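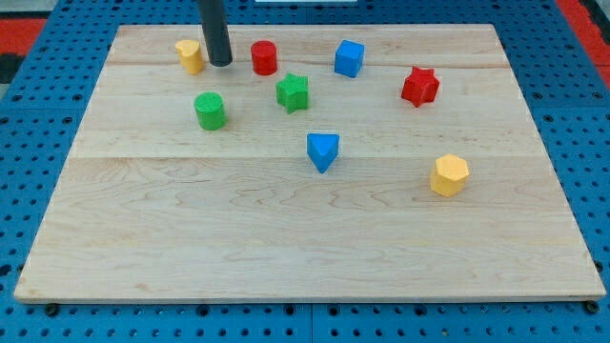

The second term of the Tosotia student robotics club has been given over to a single task, which we refer to in the club notes as the sorting exercise. Members are asked to write a program that moves the arm to a named block, and then to the next, without touching anything in between. The blocks are set out on the maple board in no particular order, cylinders and star shapes among them, and the near half of the board is left clear as the place to which sorted pieces are to be brought. Colour alone will not identify a piece. There is a red cylinder and a red star, a blue cube and a blue triangular prism, and a program that has been told only to find something blue must be told something more.

I have supervised the club for 3 years, and this post is intended as a record of the term for families, for members who have moved on, and for colleagues at other schools who have written to ask how we run our sessions.

The club meets after classes in the old drafting room at Brornereck. Members work in teams of three or four. Each team is allotted 20 minutes at the arm, and the remaining time is spent at the desks, reading through code, correcting it, and preparing for the next turn. This arrangement was not popular at first. Several members felt that they had joined in order to operate a robot and were spending most of the afternoon with a pencil. By the fourth week the complaints had largely stopped, and the teams that prepared on paper were getting through noticeably more attempts in their allotted time.

Star shapes have given the most trouble. A cylinder may be approached from any side and looks much the same from all of them, so the early programs treated every piece as though it were a cylinder. The teams were then asked to tell a five-pointed star from a six-pointed one, and to turn each so that a point faced the front of the board. One team spent two full sessions on this question and concluded that their error lay in the units they had used for the angle. They were good-humoured about it, and have since written the word "degrees" in large letters across the cover of their logbook.

Logbooks are compulsory. Every attempt is to be entered, including those abandoned after a few seconds, with the starting layout sketched in the margin. We have set a target of 500 recorded attempts across the club before the October showcase. I am often asked whether this is excessive for students of this age. In my view it is the most useful habit the club teaches, and I would sooner give up time at the arm than give up the logbooks. A member who was away for a fortnight was able to rejoin her team simply by reading what the others had written.

Some changes were made to the rules during the term, and they are set out here for reference. The layout is now arranged by a member of a different team, who may place the blocks wherever they wish in the far half of the board. No piece may be placed so close to another that the arm cannot pass between them; the minimum gap is 10 centimetres for junior teams, and senior teams may agree on a smaller one. An attempt begins with the arm held above the board and ends when the team calls it finished. Pieces knocked over are left where they fall until the attempt is complete.

The Juntunen Prize, which is awarded within the club each year for clear documentation, will be decided on the logbooks alone. The judges will not see the programs run. Members have asked whether neat handwriting will be considered -- it will not, provided that the entries can be read.

In the second half of the year we will begin the unit we have named Wonik, in which two teams share one board and must agree in advance on who moves first. The programming involved is only slightly harder than what has been done already. The agreement is likely to be another matter, and I have set aside an additional session for discussion before any code is written.

Families are welcome to observe any session, and are asked to sign in at the front office and to remain behind the yellow line while the arm is in use. New members may join at the start of next term. No previous experience is required, although applicants should be prepared to keep a logbook from their first afternoon. Permission forms for the showcase have been sent home and should be returned to the front office before the holidays.

Posted June 2022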